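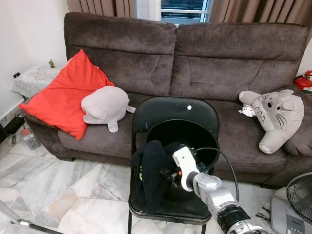

Photo: Stangate Continuing Education, Household Skills course files

HSK 100 — Household Care and Upkeep
Handout for Unit 2: Upholstered Furniture and Soft Items

Bring this handout to the Tuesday session. The reading is Chapter 2 of the Delton workbook, up to the section on leather. Leather is covered later in the term.

1. Reading a sofa before cleaning it

Start with the care tag. On most sofas it is under a seat cushion or stapled to the underside of the base. The codes used in this course are:

W — water-based cleaner
S — solvent cleaner only
WS — either one
X — vacuum only, no liquids

If the tag is missing, treat the piece as X until you have done a spot test. Pick a hidden place such as the back of the skirt. Apply a small amount of cleaner with a white cloth, let it dry completely, and check for color on the cloth and a ring on the fabric.

Next, look at how the piece is made. The dark brown two-seater in the photo has thick backrest cushions with stitched seams running across and at a diagonal. Every one of those seams is a place where crumbs and lint can collect. Use the crevice tool along the seam first and the wide upholstery tool on the flat areas after. Work from the top of the backrest down to the seat.

Fabric with a soft, velvety texture shows which way it has been brushed. Finish with strokes in one direction. Creases in the fabric can often be eased with a hand steamer if the tag allows water. Keep the steamer moving and do not press the head into the pile.

2. Sagging seats

A slightly sagging seat can come from the filling, the webbing or the springs. Press down with a flat hand in several places. If the seat gives evenly, the filling is the likely cause. If it drops in one spot, look underneath at the webbing. We will do this on the practice sofa in Room 50. Repairs to webbing belong to Unit 5 and are not on the Unit 2 quiz.

3. Pillows and plush toys

Clear the sofa before you vacuum. Sort what comes off it by how it will be cleaned:

Pillows with removable covers. Close the zipper, turn the cover inside out, wash cold. Bright colors like the red pillow go in alone the first time — a strong red can bleed onto anything pale.

Larger plush toys. The seal and the Totoro are both gray, with lighter markings on the Totoro's belly. Check the label, place each toy in a mesh bag, and use a gentle cycle with cold water. Air dry. Hard eyes and noses can scratch in a dryer, and some plush fiber goes stiff with heat.

Small plush figures. Wash by hand in a basin with mild soap. Squeeze, do not wring. Small white figures show dirt sooner than anything else in the group, so check these each time.

Toys with no label are surface cleaned only.

4. Setting up the work area

Put a bin at working height. A folding chair with a padded seat will hold a round bin well enough for light, dry items. Do not use one for wet laundry; the weight can tip it. Set the chair within arm's reach of the sofa and open it all the way. Dark cloth should be kept apart from pale plush until you have sorted everything.

Curtains hanging behind a sofa should be vacuumed before the sofa is. Dust from the panels falls on the backrest. Lift the hems clear while you work and do the window frames at the same time.

5. Supplies for the practical

Vacuum with crevice and upholstery tools (provided)
Two white cloths
Mesh laundry bag
Mild soap, unscented
Soft clothes brush — the Mäkelä brush in the supply closet is fine
Sakasov fabric swatch card, item 2338, from the front desk

Return the swatch card at the end of class. Written answers for the Unit 2 worksheet are due at the start of the next session.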